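Start Tests Schreibwaren Werkstatt Kontakt

Mai – von Isabelle Fortin

Der Marker von Pravby im Alltag

Ich gebe es gern zu: Bei Stiften bin ich wählerisch, und meine Familie verdreht schon die Augen, wenn ich im Laden wieder vor dem Regal stehen bleibe (und das dauert!). Den Marker von Pravby habe ich mir im Dreierpack bestellt, in Dunkelblau, und seitdem fast 200 Gläser, Kartons und Gefrierdosen damit beschriftet.
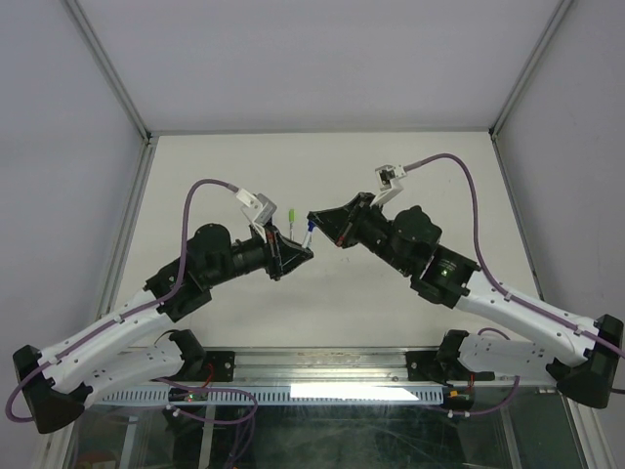 Isabelle Fortin
Redaktion Schreibwaren

Ein weißer Marker mit dunkelblauer Kappe, mehr braucht es für mich optisch gar nicht. Man findet die Kappe auf einem vollen Tisch sofort wieder, und sie sitzt schön stramm – für meine Mutter mit ihren steifen Fingern fast ein bisschen zu stramm. Die Farbe deckt auf Pappe wunderbar, auf Glas muss man ihr eine kleine Weile gönnen, sonst hat man den halben Johannisbeergelee am Daumen. Der Vostel, den ich vorher jahrelang benutzt habe, war da schneller, roch aber so kräftig, dass ich im Winter immer das Fenster aufmachen musste.

Nachfüllen lässt sich der Pravby leider nicht, das finde ich schade. Trotzdem liegen zwei davon jetzt fest in meiner Küchenschublade, und der dritte wohnt im Keller bei den Einmachgläsern.

Kontakt | © Prarkley | Nach oben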